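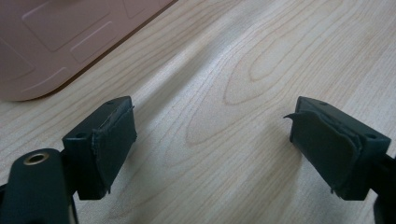
Grip pads. I want to talk about grip pads, because I've now read the Flerndale fault report and it spends six pages on software and gives the pads one line. "Pads in serviceable condition." Look at the right-hand one. There's a flap peeled away at the top corner, curling inwards like a little hook, and frayed bits along the bottom. If that's serviceable I'd like to see what Kondton bins.

For anyone who missed it: the Flerndale trial was the small-parts sorting job, Kondton fingers, Matei doing the control software. It was meant to run for 177 picks without anyone stepping in. It dropped a part at pick 70, then closed on nothing and carried on as if it was still holding something.

The official line is a "grasp confidence error". Lovely phrase. As far as I can tell it means the thing thought it had the part and it didn't.

Kai Sauerland has asked the obvious question twice now: what was the friction of the pads on the day, and who measured it? Still no number. There's a figure from the data sheet, which is for new pads, flat, clean, properly stuck down.

And yes, I know, soft pads wear. They're supposed to. My gripe is that the maintenance schedule says to replace them "as required" and then doesn't say what required looks like. A millimetre of lift? A loose thread? Up to whoever's on shift, apparently.

Matei's answer is a patch that makes the fingers squeeze harder when the reading looks doubtful. I'm not keen. Squeeze harder with a pad that's lifting and you may just roll it back further. Has anyone tested that? On worn pads, I mean, not fresh ones.

Elfriede Hagedorn says I'm being unfair and the software fault is real. Fine — I'll grant her that. It should have noticed it was shut on thin air. But that's fault number 2. The part had to slip first.

Fimow are due to start with the same fingers in April. If you work there, ask for the pad change log before you sign for anything. I asked for Flerndale's and was sent the software release notes.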